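Pauline Penrose has been correcting other people's indexes for long enough that she reads a book from the back. She runs Stundstead, a two-room indexing and proofreading office over a shoe repair shop, and most of what comes up the stairs is local history, cookbooks and the occasional family memoir.

"People think a computer does it," she says. "It can find every place a word appears. That's a concordance. If you look up 'winter' in a farming memoir and get 60 page numbers, you close the book."

She started as a typist for a small regional press called Cunimance, where the indexer quit in the middle of a county history. Penrose was handed a box of cards and told to finish by July. The book had 416 pages and she had done as far as the letter F when she noticed that the same family had been entered under three spellings. She went back to A.

"I missed the deadline by nine days. They printed it anyway, and they gave me the next one."

She still reads every job twice before she writes an entry. The first reading is for the argument, with no pencil in her hand. On the second she marks the proofs, and only then does she open the software, a program called Jesia that sorts entries and checks cross-references. She likes it well enough. It doesn't know that a "see also" can send a reader in a circle if the wording is slightly different each time, so she prints the list and follows each one by hand.

Her longest index ran to 2,045 entries, for a history of a river and the towns along it. The author had asked for every boat to be listed by name. There were 277 of them, and several shared a name with a town or with somebody's wife.
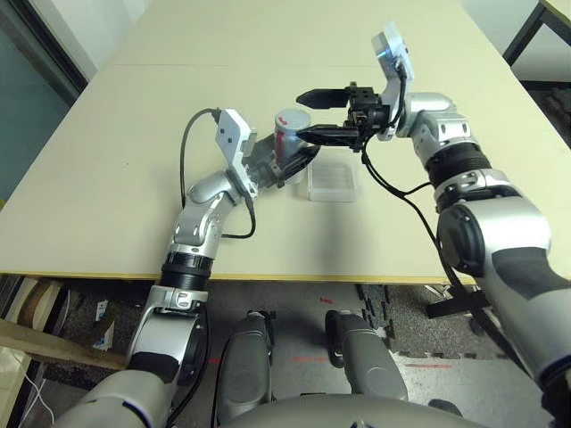 "I put the boats in italics and the wives in roman," Penrose says. "The towns got the state after them. It took a weekend to sort out and I don't think anyone has ever mentioned it to me, so it must be all right."

Names are where most of her time goes. Last year she indexed a memoir by a writer whose family name is Dương, and she spent part of a morning on the phone settling how the relatives should be ordered. The publisher's style sheet wanted the accents dropped. Penrose argued for keeping them and won.

"It's his name. If you take the marks off, it's some other word. I told them I'd do the checking on the last proofs myself and not bill for it."

Her rates are by the page, and she won't quote until she has seen a chapter. A plain 200-page book takes her a week. Cookbooks go slower, mainly over the question of whether a dish belongs under its main ingredient, its name, or both. She usually enters both — readers hunting for supper are impatient — and then cuts elsewhere if the publisher complains about space.

They do complain. The index is the last thing made and it gets whatever pages are left over. She has been asked to shrink one by a third overnight, and she did it by taking out the subentries on weather.

She is training one person at the moment, a former school librarian who comes in two mornings a week. They work on the same chapter separately and then compare.

"She puts in more than I do," Penrose says. "I take things out. We argue about it until lunch, and then one of us types it up."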